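Grisent hand comparison: progress to end of June

We ran 200 simulated trials with each of the two hands under test, the Flernia and the Ñahui, on the same controller. Fouad Abou Zeid rebuilt the table task in May so that both hands face the same objects. 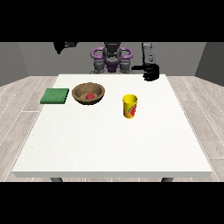 Table task in simulation, with pad, bowl and ball, and cup.

The cup grasp is still the weak point. The Flernia hand failed 43 times, mostly on the approach – Jianguo Tian is retuning the wrist path. Bench work at Clidilcombe has not started. We ask to move £500 from travel to spare finger parts.

Kirsty Tomoana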